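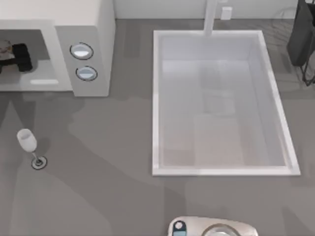

What should I budget for first, the arm or the simulation work?

The simulation work, every time. It's the cheaper half and it tells you which arm you need. I've watched people do it the other way around (I did it myself with our first one!) and then spend months trying to justify a purchase that had already been made.

Breadcrumb: Clivevetti > Kitchen Automation > Buying and Planning > FAQ

I'm Sarahí Solís, and I handle equipment planning for the kitchen projects at Clivevetti. These are the questions that land in my inbox most. Last updated 14 February 2026.

Do I need a fancy computer to run a simulated kitchen?

You need a decent graphics card, and that's where the money goes. We started on 2 desktop workstations and added a third when people began fighting over them. If you're only trying out layouts, renting time online is fine for a while. Just set a spending cap before you hand out logins. Ask me how I know.

What does a simulated countertop need to have on it?

Whatever your real one will have, and less than you think at first. Get the big fixed things right, like the sink, the faucet and the microwave, then add one loose item such as a wine glass. Glassware is a good early test for your budget too, as it shows you pretty fast whether the basic gripper is going to do or whether you should be pricing a nicer one.

How long should the planning stage take?

Ours took 11 weeks for the Cakthorpe kitchen, and I'd ask for the same again. Higinio Ochoa wanted it done in six. We could have squeezed it, but we'd have skipped the reach checks, and those were what moved the arm mount from the side wall to the front of the counter. Moving a mount on a screen costs you an afternoon. Moving it after the electrician has been is another story.

One arm or two?

Start with one. A second arm means a second controller, more floor space, a longer safety review and a lot more setup time. Plenty of kitchen jobs can be done one-handed if you're patient about it. Leave a line in next year's budget for the other one and see if you still want it.

What do people forget to put in the budget?

Oh, so much. Spare gripper pads, mounting plates, shipping both ways for repairs, training days, and somebody's time to keep the simulation matched to the real room. I also keep $500 set aside for replacement dishes and glasses, and Shengli Shi teased me about it right up until January, when we went through most of it.

Should I buy used?

For the arm, maybe, if the seller will send service records and you can get the current software on it. For grippers I'd say new. Worn fingers are a pain to diagnose, and you'll end up blaming your code.

Can I borrow your budget sheet?

Sure! It's the one we call Clastholm, and it has tabs for hardware, software, people and "stuff that broke." Email me and I'll send the blank version. The tax column is set up for our state, so change that.

Related questions
Comparing gripper quotes
Lease or buy: notes from the Aguirre project
How to measure a counter for an arm mount
Service contracts, what's worth paying for

We use cookies to remember your settings and see which pages get read. By continuing to use this site you accept our cookie policy. Accept | Manage settings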